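3.2 Edition history and choice of base text

The Trerka novels exist in three printed states. The serial text appeared in a regional weekly, the first book edition followed from the Usumberg press, and the collected edition was set from a marked copy of the second printing. Tapsell (2000) treats the collected edition as authoritative on the grounds that the author read its proofs. The surviving proofs cover only the first two novels, so we do not extend that claim to the later ones.

We collated all three states line by line. Differences in spelling and end-of-line hyphenation were recorded but left out of the analysis. The remaining variants were sorted by length and by position within the chapter. Of these, 73 affect dialogue, and most fall in the chapters set at the Sostau mill.

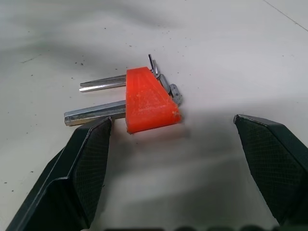

Figure 3. Hex keys in an orange 3D-printed holder.

The dialogue variants follow a regular pattern. In the serial text, speakers are named at nearly every turn. The first book edition drops many of these tags, and the collected edition restores a few where two servants speak in the same room. Kane Tapsell reads the restored tags as the work of a house editor. The marked copy, now in the Devadiga collection, does not settle the matter, as its margins were trimmed when it was rebound.

We therefore take the first book edition as base text and report the restored tags in the apparatus. Passages longer than 300 words that appear only in the serial text are printed in full in the appendix.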